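Laxdal Lake Family Lodge
Progress report to the Brilamville Regional Tourism Fund
Prepared by Rehema Nyanda, Guest Programs
04/05/2019

Hello Kamlesh, and thank you again to everyone at the fund for backing us. We've had such a good stretch since the last report, and I'm glad to be writing this one with the windows open and the ice finally off the bay.

Where the work stands

The two lakeside cabins are closed in and roofed. Shivam Grewal's crew kept going through most of the cold weather, and when I walked through the second cabin this week I could stand where the bunks will be and look straight out over the water (it's a lovely view, even with sawdust all over the sill). Plumbing has passed inspection in both. Electrical is done in the first and is under way in the second. We went with the wider doorways and the roll-in shower in cabin one, as set out in the grant agreement, and the ramp will be poured once the ground has settled.

The Mukside trail is further along than we'd planned. All 19 signposts are in, the boardwalk over the marshy section is level, and strollers can get from the lodge to the lookout without anyone having to lift them. Brijesh Chaudhary walked it with his two kids and sent back a page of notes, mostly asking for more places to sit. He's right, and we've added benches to the summer list.

Family programming

Our December holiday program was the first one paid for by the grant, and it was great fun to run. Snowshoe walks filled up fastest, then the bonfire suppers. The evening sleigh rides had to be cancelled twice for wind, so next winter we'll keep a spare evening open in each week.

Indoor activities have moved into the old dining room, which has better light and a door straight onto the porch. Parents can have a coffee within sight of the little ones, and the older kids drift in and out between swims.
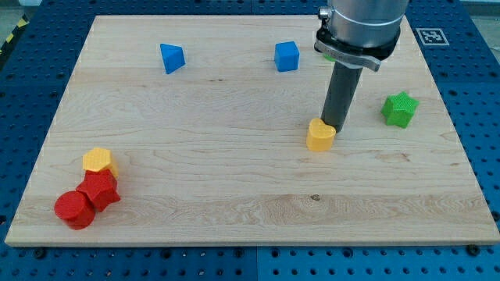 We're also writing a proper rainy-day schedule, so that front desk staff can tell a family at breakfast what's on until supper. Osian Gwynne has agreed to lead the storytelling hour again, and he'd like to try one outdoors by the fire pit if the bugs allow!

Bookings

We switched to the Larero booking system over the winter. The first few weeks were bumpy, with some returning guests unable to see their old reservations, but those records have been brought across and the phone is much quieter now. Families can add canoe hire and meal plans when they book their cabin, and plenty of them do.

Budget

Cabin construction is on budget. The trail came in under, mainly on gravel, and we'd like your approval to put the difference toward the benches and a second bike rack. Window coverings cost more than quoted and we've paid the extra from our own maintenance account. Receipts are in the attached folder, sorted by cabin.

Still to do

Finish electrical and flooring in cabin two
Pour the ramp at cabin one
Hire a second lifeguard for the swimming bay
Print the new trail map, in colour this time

The lifeguard position is the one I'm watching. We've had two good applicants and will interview both. If neither works out we'll shorten swimming hours on weekdays until we find someone.

You and the board are welcome to come and see the cabins any time. Let me know the day before and I'll have the canoes down at the dock.

Rehema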